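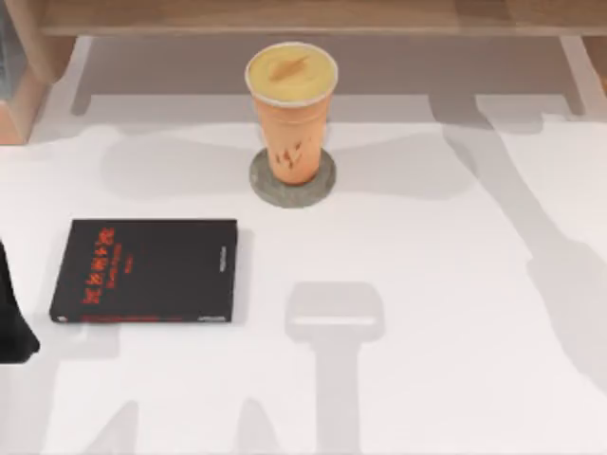 Torquil MacAulay

November, a bit after 7 in the morning. Overnight batch finished. Kettle on, logs open.

Yesterday's change was to the lighting only. Same policy, same checkpoint, same cup on its coaster, same book lying flat to the left. What varied was where the key light sits and how soft the shadows are. The question Catherine and I have been arguing over is whether the policy finds the cup from the cup itself or from where the arm shadows fall on the tabletop. With a white table the shadows are the strongest edges in the view after the book, so it was always going to be a fair suspicion.

Set-up, so I can find it again. Task is lift the cup clear of the coaster and hold. 1000 rollouts in total, 500 with the light fixed as in training and 500 with the light direction drawn fresh for each rollout. Object poses come from the same seed list in both halves. Cameras locked. Physics untouched. Rendering through Guthrie, stepping through Anetov, which still wants its config in a different unit from everything else we run. I converted by hand and had Catherine Matheson check the numbers before I launched, after the mess last month.

Result: fixed light, the policy behaves as it did in the previous report. Random light, the lift rate falls by close to a third. That is larger than I guessed and smaller than she guessed. Most of the lost rollouts are not wild. The gripper comes down beside the cup, offset along the direction the shadow has moved, closes on air and then holds there as if the job were done. I plotted the offset against the light angle and the trend is plain enough by eye. I have not fitted anything to it yet.

Second check, run before lunch. I turned off shadow casting for the arms and left it on for the objects. If the policy only cared about overall brightness, this should have hurt it a little or not at all. It hurt it more than the moving light did. So the arm shadows are doing real work as a position cue, probably for height. The shadow of the gripper closes in on the gripper as it drops, and a network with one view and no depth channel would be silly to ignore that. I don't think it is a fault in the policy so much as a fault in our training set, where the light never moved in any of the 3000 demos.

Catherine's objection, noted properly because she is usually right about this sort of thing: removing the arm shadows also makes every image unlike anything seen in training, so the drop could be plain unfamiliarity. Fair. The control she wants is shadows kept but mirrored, so the image statistics stay near the same while the cue points the wrong way. If the misses flip side, that settles it for me. Guthrie has no switch for this. I will have to render a separate shadow pass and composite it, half a day if the layer export behaves.

2:40 pm. It did not behave. The shadow pass comes out with the soft edges clipped and the composite has a hard line on the tabletop where the blur should fade out. Wrote to Numwood support with the smallest file that shows it. Meanwhile I can widen the blur radius in post and get something close, but I would not put it in a paper.

Started a retrain in the other window — 30 light positions on a half dome, demos re-rendered from the stored joint states so there is no new teleop to collect. The Stukero node is free until morning. Everything else in the recipe is frozen, including the learning rate I would like to change.

Small things. The seed list is now in the repo and not on my desktop. Rollout videos are named by light angle. One rollout in the fixed-light half crashed on a contact error, and I reran it from the same seed with no trouble, logged as a rerun.

To do: mirrored shadows, fit the offset plot, ask Catherine if the real bench lamps can be moved without upsetting the camera calibration. Retrain loss was still coming down when I left at 6.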